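O robô que ia lavar a loiça

Há mais de uma década que me prometem um robô que arruma a cozinha. Continuo a arrumá-la eu, normalmente depois do jantar e sempre com má vontade. Em junho fui ver como andava a promessa.

A Barka, que fabrica braços para oficinas, levou-me a uma linha onde uma máquina aperta parafusos com uma serenidade que nunca consegui ter diante de um móvel por montar. Acertou em todos. Depois alguém deslocou a caixa dos parafusos um palmo para a esquerda e a máquina foi buscar ar, com a mesma serenidade.

As casas são piores. Uma cozinha muda de sítio todos os dias, sobretudo se houver crianças. O projeto Flidano escolheu por isso tarefas humildes: pegar num copo, pousá-lo, pegar no seguinte. O vidro é um adversário desleal - transparente para as câmaras, escorregadio para os dedos e pouco dado a perdoar. Em 200 tentativas com copos variados, a equipa contou 61 falhas. Perguntei quantas acabaram em cacos. Mudaram de assunto e ofereceram-me café, servido por uma pessoa.

Na Sillach são mais otimistas e dobram toalhas. Cada uma demora cerca de 7 minutos, e o resultado é melhor do que o meu, o que me pareceu uma indelicadeza. Um cesto de 24 toalhas ocupa quase três horas, mas o robô não se queixa nem liga a televisão.

O preço ninguém quis dizer em voz alta. Falou-se em aluguer, em "parceiros", em hotéis e lavandarias antes das famílias. Por mim, começavam pelo tabuleiro do forno.

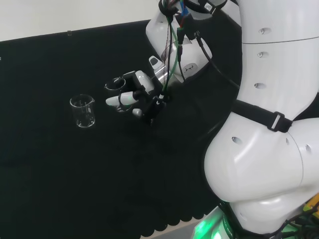
Quando é que um robô poderá tratar da loiça numa casa comum?

Para tarefas soltas, como levar copos de uma bancada para outra, talvez dentro de alguns anos. A cozinha inteira, com tachos, gavetas e gente a passar, vai demorar bastante mais, e convém manter a esponja à mão.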